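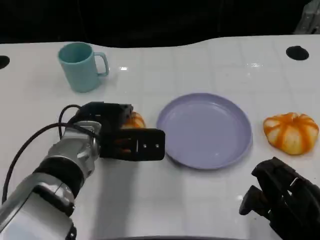 A pumpkin-shaped bun beside an empty lavender plate, with a teal mug to the left

Pumpkin bun

A pumpkin bun is a small roll or steamed bun made to look like a whole pumpkin. The name covers two things that often overlap: buns with mashed pumpkin or squash in the dough, and buns that only have the shape. Most home recipes in English combine both. They are eaten as a snack or light dessert, usually with tea or coffee, and are most common in the fall.

Shape and color

The defining feature is a squat, rounded body divided by deep vertical grooves into lobes, like the ribs of a pumpkin. Six or eight lobes are usual, as these are easy to mark by halving. The bun may be a single color throughout, from pale yellow to deep orange depending on the squash, or striped. In the striped form the grooves and the bulging parts between them are of different colors, commonly orange and cream. Many cooks add a stem made from a pumpkin seed, a clove, a short piece of pretzel or a bit of green dough. Cloves are removed before eating.

Dough

The basic dough is wheat flour, yeast, sugar, a little oil or butter, and cooked squash pressed through a sieve. Kabocha is often preferred to canned pumpkin because it is drier and sweeter. Wet puree makes a slack dough that will not hold its grooves, so canned pumpkin is normally drained or cooked down first. Milk powder is sometimes added for a whiter crumb in plain dough.

Unyeasted versions also exist. These use glutinous rice flour and are closer to a dumpling, with a dense, chewy texture. They are steamed or pan-fried and do not keep well past the day they are made.

Shaping

There are three common methods.

String method. The filled ball of dough is set on top of crossed lengths of kitchen string, which are brought up and tied loosely at the top. As the dough rises it swells between the strings and forms lobes. The string is oiled beforehand and cut away after cooking. Tying too tightly splits the skin.

Scoring method. The ball is pressed with the back of a knife, a bench scraper or a toothpick from the top center down to the base. This is quicker, but the marks partly close during proofing and are often pressed again just before cooking. It is the usual method for rice flour versions, which do not rise.

Two-color method. A ball of plain dough is wrapped in a thin sheet of orange dough, or strips of one color are laid over the other, and the ball is then tied or scored. In her baking manual The Wedby Table, Anitha Namboodiri recommends chilling both doughs before assembly so that the colors stay separate at the seams.

Filling

Sweet fillings include red bean paste, lotus paste, custard, sweetened cream cheese and chopped nuts with brown sugar. Savory fillings are less common. Fillings are kept fairly dry, and the seam is pinched shut and placed underneath. Unfilled buns are also made, mainly as dinner rolls.

Cooking

Steamed buns are cooked over simmering water for up to 13 minutes, depending on size, and left in the closed steamer for 3 more before the lid is lifted. A sudden drop in temperature can wrinkle the surface. Baked buns are brushed with egg or milk and take longer. Baking gives a brown crust and dulls the orange, and for this reason striped buns are more often steamed. Home recipes typically call for 70 grams of dough per bun.

Serving and storage

Pumpkin buns are served warm or at room temperature, one to a person, on a small plate. A shallow dish with a raised rim is convenient for buns with a soft filling. Steamed buns dry out quickly in open air and are stored in a sealed bag. They can be frozen after cooking and steamed again without thawing.

Variations

Purple sweet potato, carrot and spinach are used in place of pumpkin to give other colors. Farzana Thambiah's column on steamed breads describes a cluster form in which small buns are set side by side in a round pan and pulled apart at the table.

See also
Steamed bun
Kabocha
Dinner roll
Red bean paste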